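4. Preparing and uploading an e-book file

This section covers file preparation in Trunstead Publisher for sale through a Granden storefront. Complete section 3 (Seller account) first.

4.1 Exporting the PDF

1. Open the manuscript and choose File > Export > Digital Edition.
2. Set image resolution to 200 dpi. Higher values increase file size with little benefit on screen.
3. Select Embed All Fonts. Files with missing fonts are rejected at upload.
4. Enter the revision number in the Version field.

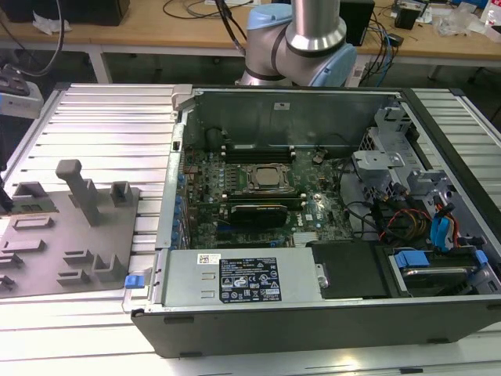

Can the revision number be changed after export?
Only by exporting again. The number is written into the file properties and cannot be edited in the storefront.

5. Check that the finished file is no larger than 40 MB.

Note: A manuscript of 210 pages with colour figures normally exports in some 2 minutes. Do not close the program while the progress bar is displayed. 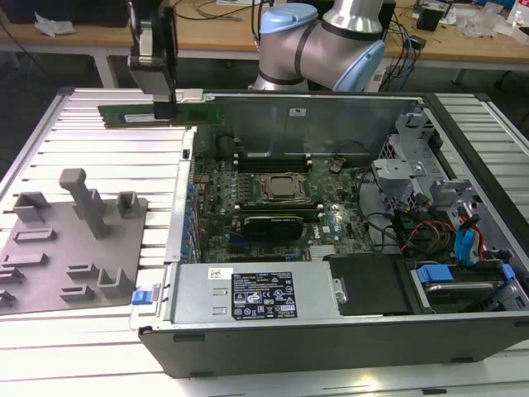 4.2 Uploading and pricing

1. Sign in to the storefront and choose Catalogue > Add Title.
2. Drag the PDF into the upload panel.
3. Enter the price in Canadian dollars. Tax is added at checkout.
4. To sell a pre-release copy, tick Early Edition and enter the reduced price.

Caution: Clearing the Early Edition box restores the full price immediately. Orders already paid are not affected.
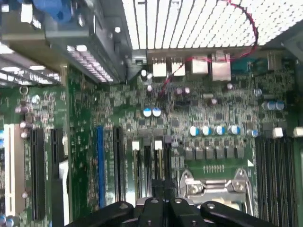

5. Under Delivery, choose Permanent Link if buyers are to receive later revisions at no charge. With Single Download selected, the link is cancelled after first use.
6. Click Publish.

To replace a file, use Update Title. Deleting the listing cancels all existing links.

Last revised October 15, 2025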